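Contrast drops in one eye after cataract surgery, screen work now difficult

Posted by Munasinghe, 9/27/22
Filed under: Working with low vision

I have had low vision since my early thirties (macular, both eyes, left much worse than right). I do stock reconciliation for a parts distributor, all of it on screen. Until this summer I managed with Windows magnification at 200 percent and a high contrast theme, white text on black. I read with the right eye and more or less ignored the left.

The right eye had its cataract removed and a lens implant put in. The surgeon is satisfied. Distance is better than it was, colors are bluer, and the yellow cast is gone. What I did not expect is the trouble with the screen. The white-on-black theme now smears. Each letter has a halo that runs into the next one, and after 41 minutes or so of spreadsheet work I lose the row I am on. Black on white is sharper but the glare is hard to sit in front of. I have tried turning brightness down, which helps the glare and loses me the gridlines.

Setup, in case it matters: 27-inch matte monitor on an arm, about an elbow's length from my face, window to the left with a roller blind, ceiling panel lights that I can't switch separately from the rest of the office. I have single vision reading glasses that were made before the operation and have not been replaced yet.

What I would like to know:

Is the halo something that settles, or do I need to set up around it?

Is there a middle setting between the two themes that people with reduced contrast use for long stretches of spreadsheet work?

Would a stand magnifier for the paper delivery notes be better than the phone app? I hold the phone in my left hand and type with the right, and the picture jumps whenever I breathe.

I have an appointment with the low vision clinic, but it is not until December, and I need to get through year-end stock before that.

Nimal Bandara

I'll take these in a different order from the one you asked in.

Glasses first. If the reading glasses were made before the implant, they were made for a different eye. The implant replaces the natural lens and changes the prescription, usually by a good deal. It also can't change focus, so your near distance is now fixed by whatever lens is in front of it. A small amount of uncorrected blur looks very much like a halo when the letters are bright and the background is dark. You don't have to wait for the low vision clinic for this. Any optometrist can do a refraction once the surgeon confirms the eye is stable. Measure the distance from your eye to the monitor with a tape and take the number with you. "An elbow's length" will get you a lens for the wrong distance. Ask for a lens made for that working distance specifically, and tell them which eye you read with.

Whether it settles: halos and glare are commonly reported in the weeks after surgery and often fade. Some do not. There is also a clouding of the membrane behind the implant that can develop months or years later, and it causes exactly the glare you describe. It is treated in the clinic with a laser. Call the surgeon's office, describe the symptom as "glare and halos on a screen, getting in the way of work," and ask if you should be seen. If you get new floaters, flashes, pain, or a shadow coming in from the side, call the same day and do not wait for a reply on a forum. 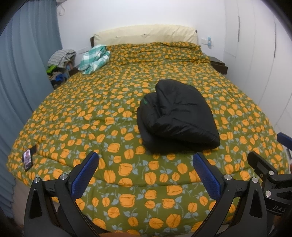
On the theme, there is a wide range between the two you have tried. Pure white on pure black gives the most contrast on paper, but the pupil opens up for the dark background and the bright letters scatter more. What has worked for me over long sessions:

Background dark gray, not black. Text pale yellow or light gray, not white.
If that still smears, reverse it: background light gray or cream, text black.
Change the font weight before you change the size. Semi-bold at a moderate size holds together better than thin at a large size.
In the spreadsheet, turn off the default gridlines and apply real cell borders in a mid gray. Default gridlines are too faint to survive any drop in brightness.
Shade every second row. Use a flat tint, close to the background.
Freeze the header row and the part number column.
Turn on the row highlight if your version has it. If it doesn't, conditional formatting can do the same job with a short macro.

Change one thing at a time and keep it for a full working day. If you change all of it in one sitting you will not know which part helped.

The lighting matters as much as the theme. Put the monitor at a right angle to the window, so that the window is neither behind you nor behind the screen. For the ceiling panels, a cap with a brim or a pair of light fit-over filters will tell you in a minute if they are part of the problem. Hold your hand above your eyebrows like a visor and look at the screen. If the letters sharpen, the overhead light is adding to the glare, and you can ask your employer to take out or cover the panel over your desk. Most will treat that as a minor adjustment.

For the delivery notes, the difficulty with the phone is the hand and has little to do with the app. Put the phone on a gooseneck clamp and slide the paper underneath it. If that is good enough, you have spent very little. If not, a stand magnifier with its own light is steadier, but the field is small and you will be moving it along every line. For columns of figures I would go to a desktop video magnifier. I use the Roneck at home. It has a sliding tray with a friction brake, which keeps the line level as you move across, and you can set it to the same colors as your screen. Ask the clinic if they have a loan unit before you buy anything in that price range.

One more thing. Ask to be put on the cancellation list for the clinic. I was seen well ahead of my date that way.

skoma_user

had the same after mine. went away by itself. I just turned the blue light thing on (night mode) and left it on all day, everything looks a bit orange but you get used to it. wouldn't bother with new glasses till you've seen the clinic

Kelley

Adding to what Nimal wrote, and disagreeing with the reply above on glasses. I put mine off for most of a year and spent that time leaning into the monitor. My neck was a bigger problem than my eyes by the end of it.

Night mode does cut the blue, and it costs nothing to try, but it also lowers contrast between some color pairs. If your stock sheet uses red and orange flags, check that you can still tell them apart before you rely on it. I changed our flags to a letter in its own column (L for low, H for hold), and color no longer matters.

I would also look at taking some of the load off your eyes completely. You do not need to be a full-time screen reader user to have a screen reader read out a cell. Narrator is already on your machine. Turn it on with Windows key, Ctrl and Enter, put one earbud in, and arrow down the quantity column while you look at the paper. It takes 2 weeks to stop hating it. I work through sheets of over 600 lines this way and only look at the screen when the spoken figure and the paper disagree.

Turn the verbosity down in Narrator settings first. At the default level it announces far more than you want for this. Speed can come up later.

For breaks, I stop every half hour for 4 minutes and look at something across the room. I set a timer on my watch that vibrates, so that it doesn't bother the people next to me.

If your employer has an occupational health contact, write to them now with the clinic date and a list of what you need for year-end. Put it in an email so that there is a record.

Related topics

Choosing between a stand magnifier and a video magnifier
Keyboard shortcuts for Windows Magnifier
Asking for changes to office lighting
Tinted fit-over glasses: which color for which kind of glare
Narrator and spreadsheets: settings that reduce chatter
First visit to a low vision clinic, what to bring

Contact us | House rules | Accessibility | Copyright of posts remains with their authors | Back to top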